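Hard water and the office kettle: Tarcísio Pimentel on scale

Tarcísio Pimentel has tested tap water for 14 years, most of them at the Maes laboratory in Tutdale, where the supply is drawn from chalk and leaves a white ring on anything it dries on. His work is mostly for landlords and small firms who want to know whether a softener is worth the money.

The number he deals in is hardness, given in milligrams of calcium carbonate per litre. Anything over 200 is usually called hard. The highest result he has recorded locally was 1,345, from a disused borehole at Anham. "That was never drinking water," he says. "It was left over from a brickworks. You could have plastered a wall with it."

Household samples are less dramatic, but the effects add up. Scale forms when hard water is heated, so it collects on kettle elements, in boilers and inside shower heads. Pimentel recently finished a survey of 79 kettles in shared offices. Each was drained, dried and weighed, then descaled with citric acid and weighed again.

"People descale when they see flakes in the tea," he says. "By then the element has been coated for months. The flakes are only the part that has come loose."

He found no link between the price of a kettle and the amount of scale in it. The strongest link was with how much water was left standing overnight. Kettles emptied at the end of the day held far less than those topped up and reboiled.

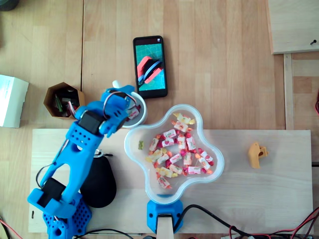 A wrapped sweet in a white cup, with a blue robotic arm reaching over it.

On taste, he is cautious. Calcium and magnesium alter the way tea brews, and the film that forms on a cup of black tea is partly made of calcium carbonate. Whether the drink is worse for it is a matter of preference. "I grew up on soft water and I still find the tea here flat. My colleagues think soft-water tea is bitter. Neither of us is measuring anything."

Jug filters reduce hardness for a while, he says, but the cartridge is often left in far too long. He tested one at Fomau, a small printing firm, that had been in place since December. The water coming out was as hard as the water going in.

For anyone with a scaled kettle, his method is 3 level tablespoons of citric acid in 1,000 millilitres of warm water, left for half an hour and rinsed twice. Vinegar also works, though more slowly, and the smell stays in the lid seal.

His next survey covers dishwashers, starting with the salt settings. "Most are still where the factory left them," he says.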